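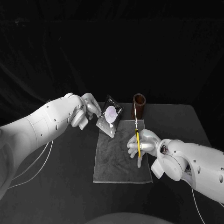 Burkau bimanual set, incident subset

README, revised January

Contents
2988 episodes of two-arm tabletop work in total. 200 of them are flagged with a fault and kept in the folder faults/. The rest are in main/.

What went wrong
From episode 2360 onwards the left hand sometimes failed to release. The open command was sent and logged, but the fingers stayed closed for up to 5 seconds, then opened all at once. Objects were dropped or thrown sideways. One Monday a hand tool left the table and landed by the operator's chair. No one was hurt. Tamara Hladun stopped the session and the arms were powered down.

Cause
Giang Khúc traced it to a worn connector on the cable to the left hand. Bending the wrist fully broke contact for a moment, and the hand controller held its last position until the link came back. The right hand uses the same part and was replaced as well.

Changes made
The controller now raises a stop if the link drops, and both arms hold still until reset by hand. Operators sit behind the screen. Cables are checked before each session.

Known gaps
Finger positions in faults/ are commanded values, not measured ones. Do not train a grasp model on them. Short dropouts in main/ may have been missed. Đức Võ is still going through the logs.

Contact
Arvid Tveit, Famcombe lab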